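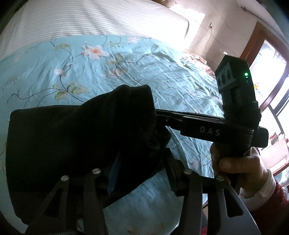 A crumpled piece of black fabric held in a gripper over the bed.

Dark Clothes: Sorting, Folding and Keeping Them Black

Quick page this month, June is busy. Mostly about black clothes because that's what fills the hamper here, and what I get the most mail about after the towel page.

Sort on the bed. Make the bed first, flat sheet pulled tight, then tip everything out. A light colored sheet is best for dark clothes. You see the lint. You see the loose thread, the tissue crumbs, the one sock that is navy and not black. On a dark blanket you see none of it and it all goes in the drawer.

Do it in daylight. Before 8 in the morning my bedroom is too dim and I end up with navy in the black pile again. Near the window is fine.

Before you wash

Turn it inside out. Everything black, every time. The rubbing in the drum is what takes the color off, so let the inside take it.

Empty pockets. Zip zippers. Button nothing, buttons pull.

Cold water. Short cycle. Spin no higher than 80 percent of what the machine offers, mine has a dial so thats easy, if yours has buttons go one step down from the top.

Wash darks with darks only. Gray towels are not darks!! Towels shed and black clothes grab all of it. I did one load with a gray bath mat in and spent the evening with a lint roller.

Liquid soap, not powder. Powder leaves white streaks in the folds if the load is packed too full. If you already have streaks - rinse again, cold, no soap, shake out hard.

Beads, metal bits and other trim

Check the whole garment before it goes near water. Tug each bead lightly. If it moves more than it should, put two stitches in now, takes a minute. Black thread for the back, whatever matches for the front.

Then: inside out, into a mesh bag, bag tied shut. I use the Hikulow bags, medium, the zipper has a little cover so it doesn't snag. Any bag with small holes works. Old pillowcase with a knot in it works too.

Glued pieces, don't machine wash. Sponge the fabric around them with cool water and a drop of soap, blot, leave flat on a towel.

Leather or suede pieces, keep them dry altogether. Same with feathers.

No iron over any of it. Iron from the back with a folded towel under, and stop before you get to the trim.

Drying

Out of the sun. Sun fades black faster than washing does. Back porch, shower rod, over a door.

Knits go flat. A wet knit on a hanger grows two inches and gets shoulder bumps. Plain cotton can hang.

If you use the dryer, low heat, take out while a bit damp, smooth with your hands and let finish on the rack. Clean the filter before a dark load, not only after.

Fuzz and lint

Two different things. Lint sits on top and comes off with a roller, or tape around your hand, or a damp rubber glove wiped in one direction. Glove is the best and costs the least.

Fuzz is the fabric itself coming up. Roller won't help. Fabric shaver, garment flat on the bed with one hand holding it tight, small circles, no pressing. Stay well away from beads and seams. I shave before I fold, never after, or you get bits all through the pile.

Brushed or fleecy fabrics are supposed to be fuzzy so leave them be. Clothes brush only.

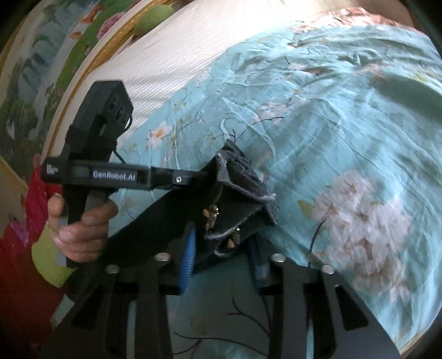
Can I fold a top with beads on it the same way as a plain one?
Fold it so the beads end up on the inside with a piece of tissue or thin cotton over them, and put it on top of the pile where nothing presses down. A heavy one should lie flat in a box if you have room.

Folding slippery or floppy things

Lay it face down. Smooth from the middle out to the edges, both hands. Find the shoulder seams or the waistband first - with all black stuff it's easy to fold the thing sideways and not notice till it looks wrong.

Sides in, sleeves back along the sides. Then bottom up in thirds. Pat, don't press.

If it keeps sliding open, roll it. Thin scarves and leggings are always better rolled anyway.

Can't tell front from back? A tiny stitch of colored thread inside the back neck. Did this on 17 items one night while watching tv and it has saved me so much fussing.

Putting away

Black together, in one drawer or one end of the rail, lighter stuff somewhere else. Stand folded tops up on edge so you can see each one. In a drawer full of black they all look the same from above, so I put the fold facing up and the long sleeves at the back.

Lining paper: plain white. I have the Fevine roll, cuts with kitchen scissors. Don't use newspaper, the ink comes off.

Bringing back faded black

Dye bath works for cotton and linen. Doesn't take on polyester without the special kind. Wash first, weigh it dry, follow the packet. The stitching is often polyester and will stay the old color so expect gray seams.

For a small faded patch on a hem or cuff, a fabric marker, dabbed, left overnight. Test it on the inside first.

More on dye in the next page, plus how I got the ring out of the Hastlow basin afterwards.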